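Clurngate Makerspace Forums > Build Logs > Two-arm laundry rig, part 3

tinroof_dave
Picking this up where I left it in June. For anybody new, the short version is two arms, a head camera, a front loader at home in my laundry room, and way too many evenings. The Plustar power supply from part 2 is gone. It sagged every time both shoulders moved together and I got sick of chasing resets that looked like software bugs. I swapped in a Jusico unit from the surplus shelf and I haven't had a brownout since, knock on wood.

The real news is the brackets. I reprinted them in the bright green because that's the spool I had, and I put more curve in the back so the motor housing sits closer to the wrist. Man, what a difference! The old ones flexed so much that the tips wandered every time the arm stopped.

mossy_keys
Glad you dumped that supply, I said it in part 2 and I'll say it again. What infill on the brackets? Mine cracked right at the screw holes at 35 percent.

tinroof_dave
35 percent here too, haha. But I added extra walls and let the screws go into inserts. I think walls matter a lot more than infill on a part that small.

solder_goblin
Walls, yes, but print orientation matters more than both. If your layers run across the screw line it'll crack no matter what you do. Ask me how many I've thrown away.

mossy_keys
Mine were printed flat, so I don't buy it. I've got the broken one on my desk and the crack goes straight through the layers. Bad plastic if you ask me. That spool sat open all winter.

solder_goblin
Flat on which face though?

mossy_keys
The curved one is the top, flat side down. Same as everybody!

cstrebel
Can we see the rig at the machine? The last pictures you put up were all bench stuff and I'm trying to work out if I have the floor space for one of these. My laundry room is a hallway with ambitions.
- Corina Strebel

tinroof_dave
Sure thing. Both of these are from the head camera, so you're getting the view I use for driving it.

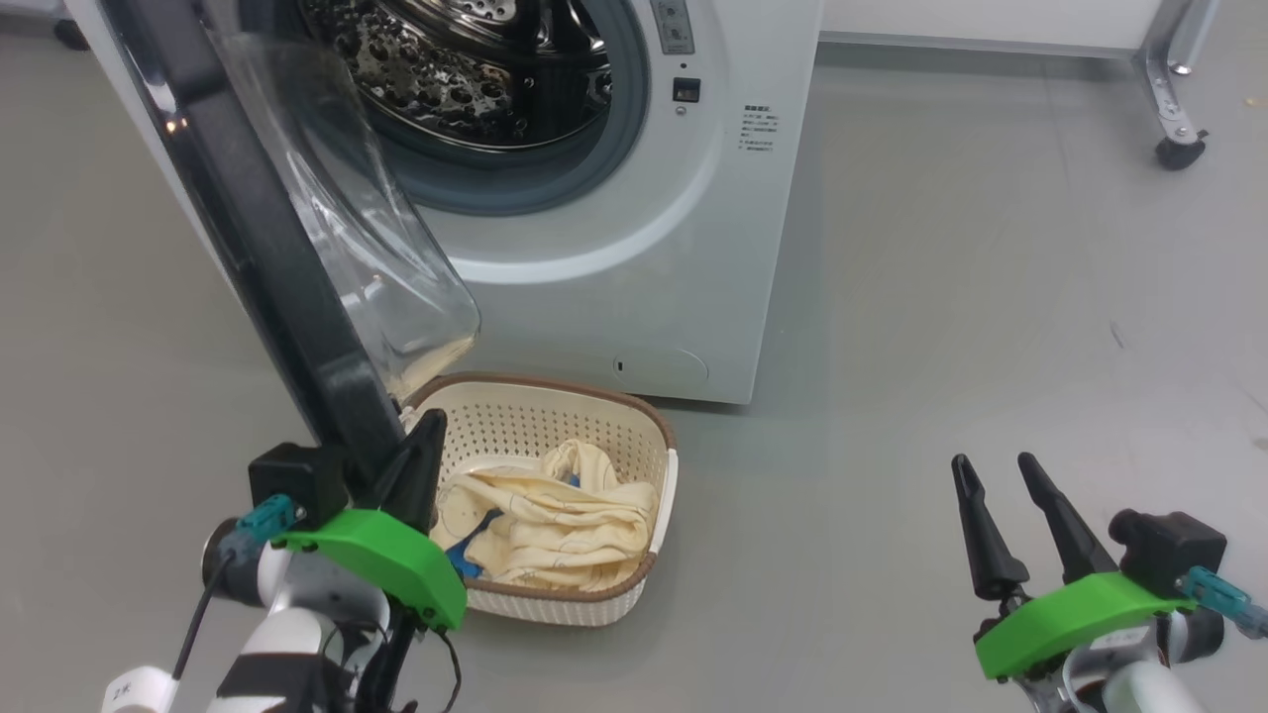
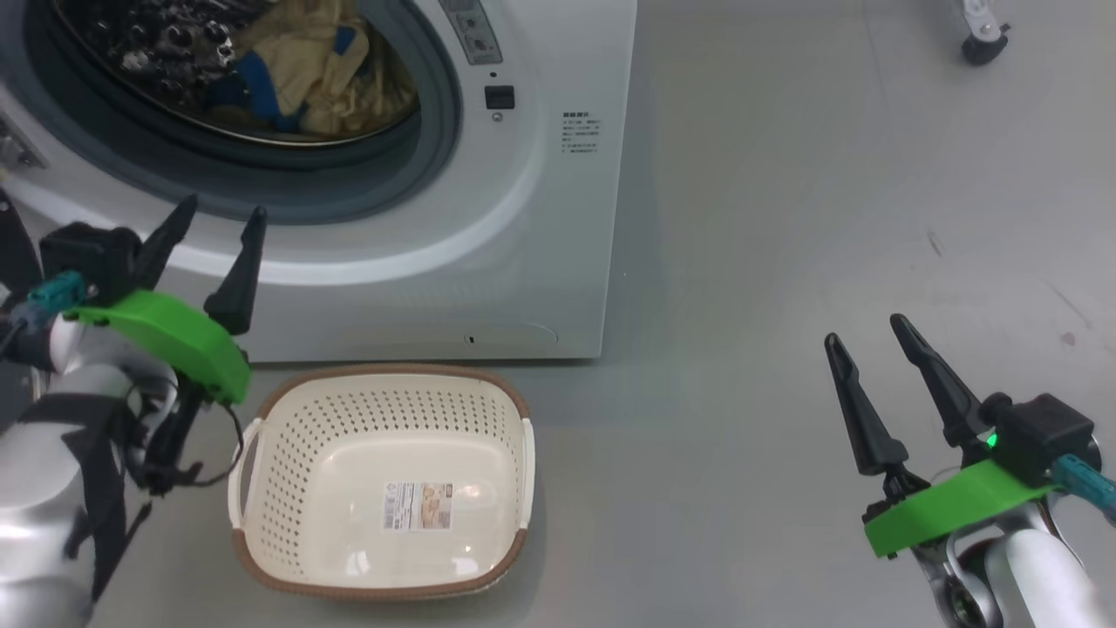

On floor space, Corina, the arms want more than you'd think. It's the elbows that get you. When the grippers come in close together in front, the elbows swing out, and I whacked the door frame of the room twice before I put soft limits in. If your hallway is narrow I'd mount the shoulders higher and reach down more. You lose some reach at the far side but you keep your paint.

The basket on the floor is deliberate too. I had it up on a stool for a while, which was easier on the arms, except the stool would scoot when a finger caught the rim. Down low it stays put pretty well.

mossy_keys
Why the pointy fingers? I'd have gone for something wide and rubbery for cloth. Those look like they'd be great at picking up olives.

tinroof_dave
I started wide! Wide fingers are fine on a towel lying on a table. In a heap they push everything away and then close on air. The tapered ones poke into a fold and get hold of something, and once you have any corner you can haul the rest along. The downside is thin stuff. I put a hole in a pillowcase and I have been informed that the pillowcase was a nice one.

solder_goblin
Disagree on this one. I ran tapered tips on my sorting arm and they snagged on everything with a knit. Put some silicone tape on the last bit and round them over. You'd lose very little on the poking side and you'd stop eating pillowcases.

tinroof_dave
I did try tape. It peeled. Maybe I had the wrong tape, what are you using?

solder_goblin
The self-fusing kind, the one that only sticks to itself. Stretch it hard while you wrap. I get 10 loads or so out of a wrap, and then I cut it off and do it over.

cstrebel
Thanks for the pictures, that helps a lot. I'm more worried about the door than the elbows now, because mine opens toward the wall and there isn't much room to get around it. Do you drive the arms by hand or is it doing any of this alone?

tinroof_dave
By hand still. I have a pair of little leader arms on a desk and the big ones copy them. I've saved 201 runs so far and I want plenty more before I try training on them. My guess is the grabbing will be OK and the door will be miserable. Pulling a door on an arc with a stiff wrist is no fun even for me, and I can see what I'm doing.

mossy_keys
Then why not leave the door out of it? Open it yourself, let the arms do the cloth. You'd have something working this year.

tinroof_dave
Because then it's a machine that needs me standing next to it, and I already own one of those.

solder_goblin
With mossy on this, weirdly. Split it up. Train the cloth part, get it boring, then go back to the door with a compliant wrist. The Moldovan thread in the arms section has a spring wrist you could print in an evening, and the bolt pattern looks close to yours.

tinroof_dave
Hm, I hadn't seen that thread. The bolt pattern would have to be dead on though, I'm not drilling these brackets again after all that.

cstrebel
Would the spring wrist help with lifting the basket too? I'd want mine to carry it to the other end of the hall eventually.

solder_goblin
It'd make that worse, I think. Everything droops. You'd want a way to lock it.

mossy_keys
A pin through the side would do it. I'll draw something up tonight if Dave posts the bracket file.

tinroof_dave
File's in the shared folder, under brackets, the one ending in v4. Don't use v3, the cable hole is on the wrong side.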